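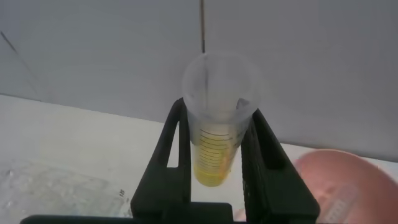 Setting the grip for pouring

These steps cover tuning the gripper so it can hold a plastic graduated cylinder and tip it out without crushing or dropping it. They assume the arm is bolted down, the wrist camera is working and the printed fingers are on.

1. Start with water and a few drops of yellow food coloring. Clear water hardly shows up through frosted plastic on the wrist camera.

2. Fill the cylinder no more than a third. Our first tries were fuller and the top swung too much.

3. Open the fingers, move the arm in by hand and stop when they sit just below the rim. Check that the pouring lip is clear of both fingers.

4. Close in steps of 5 until the cylinder stops turning when you twist it lightly. On our servo that was 1,063. Write yours down, as it changes with every new set of fingers.

5. Lift slowly, then hold for 30 seconds and watch the graduation lines on the camera feed. If they creep up toward the fingers' tips, the cylinder is slipping. Put it down and close one more step.

6. Put a bowl under the lip and run the tilt at speed 400. Nevzat Kahraman ran his faster at the Barnport bench and had to mop up.

If the rim goes oval, back off two steps and try again. Save the settings before you power down, or the servo goes back to its default.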